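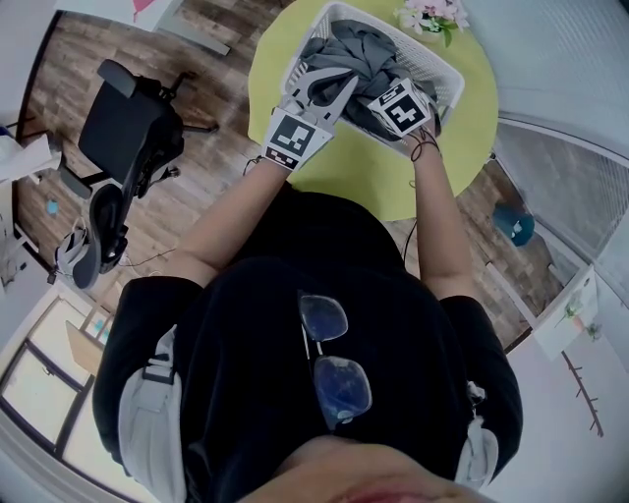

Notebook home / Entries / Linen line / Parts / Search

3rd May

The sorting trial for the Flerkuveo laundry has reached the stage where we need to settle what the operators will be doing once the line takes over the first pass. At present the people on the sort bench lift, shake, separate and drop, and they do it all shift. The plan is that the Bralell arm does the lift and separate, and a person stays on for checking and for whatever the arm refuses. To teach it the lift we are recording people doing the job with hand-held grippers, and the work is slow going. Gray cloth in a white basket is about the plainest load we could pick, and it still bunches into folds when both grippers go in together, so it's hard to say where one piece ends and the next begins. The target for the set is 3000 lifts. We have nearly 85 percent of that if I include the early ones, which I would prefer not to.

Notes from recording:

Anyone who has worked the bench grabs a corner and shakes. With grippers they stop shaking and start pinching and pulling up. It may be the weight on the wrist, or the fact that they can't feel the cloth. Either way the recordings teach a slower motion than the one the laundry is used to. Asked for a short shake after each lift from here on. Will compare against the older sessions before we train on a mix of the two.

Cable on the right gripper should be clipped at the forearm. It swings when the hand moves fast.

Sessions held to 20 minutes, then a break. Past that the lifts get sloppy and the shoulders complain. Some people asked to go longer and I said no.

Low basket rims are better. With the deep tubs people lean in and the head blocks the light.

Visit to Flerkuveo:

Spent the morning at the sort bench and talked to both shifts at the changeover. Most of what they wanted to know was about hours. The answer I have from the site manager is that bench hours stay as they are until August and are looked at again after that. I passed it on in those words and didn't add to it.

The other questions were more useful to me. Who clears the arm when it drops something behind the conveyor? Who gets the blame for a red item in the white load? Right now the person who sorted it hears about it by lunchtime. With the arm doing first pass, the checker downstream will be the one standing there when the complaint comes back. I think the log should show which items the arm passed and which a person passed, and the checkers should be able to open it on the bench screen without asking anyone. Put this in the request to Nullivico, who are doing the screen.

Pace came up as well. The bench has a rhythm set by the people on it. If somebody needs a minute, the others cover. The arm feeds at one rate. I asked for a hold button on the checker's side, with no supervisor key. The objection was throughput. My reply was that they hold the line today by simply not picking up the next piece, and the numbers already include that.

Two of the older hands can tell by touch when a sheet is too worn to send back out. The arm won't catch that, and it isn't in the spec. For now it goes on the checker's list, which makes the checker's job bigger than the 2 seconds per item in the Abou Jaoude plan. Someone should time it properly with worn stock mixed in.

To do:

- clip for right gripper cable
- redo the early lifts, gray load first, then mixed
- ask Flerkuveo for a bag of worn sheets
- hold button: get the answer in writing
- rewrite the checker job sheet and send it to both shifts before it goes to the office

Recent entries

Gripper pads, second set
Why the towels stick
Bench screen: first comments from the night shift
Basket heights
Conveyor gap measurements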